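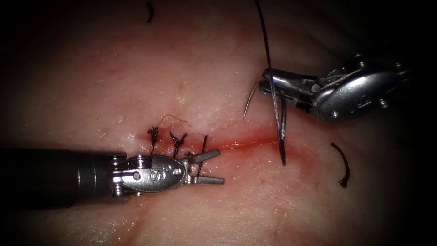
August, notebook 2, suturing team

Started at 8 tonight because the bench was taken until then. Trinidad Cisternas had the console first, I was bedside, and Farías sat at the laptop doing the log (thank you, Farías, the last log was mine and I can't read half of it).

Plan from last time was five stitches in one line, same pad all the way through, no resets, scored the way the Bretusham rules score it. So each stitch gets looked at for spacing, bite depth on both sides, and whether the knot holds when you tug it with a grasper. Time only matters if two teams tie on points. I keep writing that down because I keep forgetting it and rushing!

Settings before we began: motion scaling at 50 percent, tremor filter on, clutch pedal moved to the left side because Trinidad likes it there and I really don't care. Susovix build is the one from the club drive, not the one I patched at home. The patched one still drifts on wrist roll when you clutch in fast and I haven't found out why. My guess is that I'm saving the old wrist angle on release and then not reading it back until the second tick, but that's a guess and I need to sit down with it.

First stitch took forever. The needle kept rolling in the jaws on the way in, so Trinidad would line it up square, push, and it would lie down flat. We stopped and went back to the old advice, grab it a bit further back from the tip and don't squeeze until the curve is pointing where you want it. Much better after that. Second one went in clean. Third one she did while talking to me about bus times, so I think we can say the hands are learning.

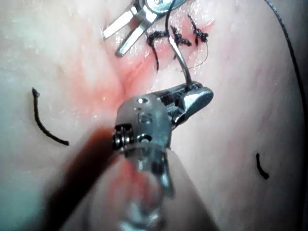

Three tied, needle in the driver, grasper open on the other side of the line.

Things I want to remember about tails. We've been cutting them all different lengths and the judges will see that straight away. Farías wants a hard number, I'd be happy with "same as the one before." Also the cut ends: they get left lying on the pad and then one ends up under the grasper and you think you've caught the live thread. Pick them up between stitches. I wrote that in June too, I'm sure of it.

The long thread is still our biggest pain. Trinidad's habit is to leave plenty so she never runs short, and then every loop around the jaws turns into a big lazy circle and you run out of view before you run out of thread. I'd like to try it shorter next time and see if she hates it. (She will hate it, she told me so while I was writing this.)

Swapped seats for the practice knots on the scrap pad. I'm slower than Trinidad but my spacing is more even, so there's an argument for me doing the bites and her doing the ties. Would the rules allow a swap mid-run? Farías is going to check the Pandum team's write-up from last season, I remember them doing something like that between stitches and getting away with it.

Camera note: I had it too close at first. From up close you see the needle beautifully and have no idea where the next bite should go. Pulled it back until the whole line fit and left it alone.

To do
Wrist roll bug, my branch, look at the clutch release part first
Shorter thread, try on scrap before the real pad
Decide on tail length, write it on the tape by the console
Ask about the seat swap rule
New foot pedal cable, the old one only works if you bend it
More pads, we're down to 2

Left the scrap pad on the tray with my knots on it, please don't throw it out, I want to tug-test them tomorrow.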